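Kári Egilsson would like it known that he did not set out to spend November staring at countertops.

"I wanted to do grasping," he says. "Cups, spoons, the glamorous stuff." What he has instead is a result about stone, and a method that Guðlaug Lykkegaard, who runs the Fellik project with him, calls "the boring pass." A gripper goes over a bare surface with its fingers open and a small camera looking down past them. It picks up nothing. Then it goes over it again.

The trouble started with crumbs. Their old detector, Gevero, was trained on plain tabletops and had firm opinions about anything small and pale. Put it over veined marble and it tried to tidy the geology.

"It reached for the same fleck 19 times," Lykkegaard says. "You have to admire the work ethic."

The fix was to teach the system what a surface looks like before anyone puts lunch on it. They recorded 421 passes over stone, tile and one regrettable terrazzo, and pulled about 2,000 stills from them. False reaches on marble fell to 20 in the final round of trials. Egilsson had hoped for zero and says so often.

Dark stone with white chips in it remains the hardest case, and rust-colored veins don't help. "A person looks at that and sees a counter," he says. "Gevero sees a buffet."

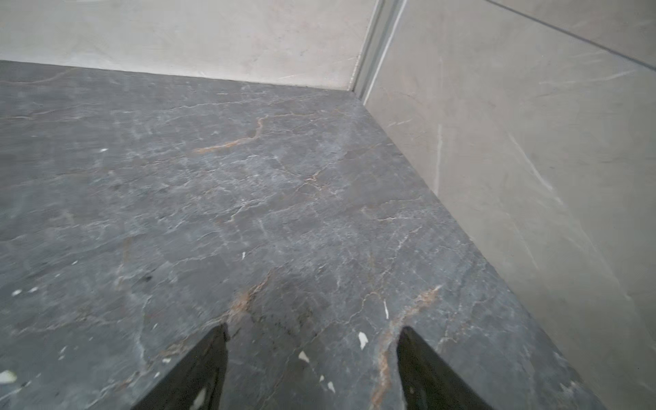
What comes next

Glare, mostly. A hazy patch of reflected light can still pass for a smear, and Lykkegaard wants passes under worse lamps. Egilsson has asked again about cups. She has told him he can have one in the spring, if the corners go well.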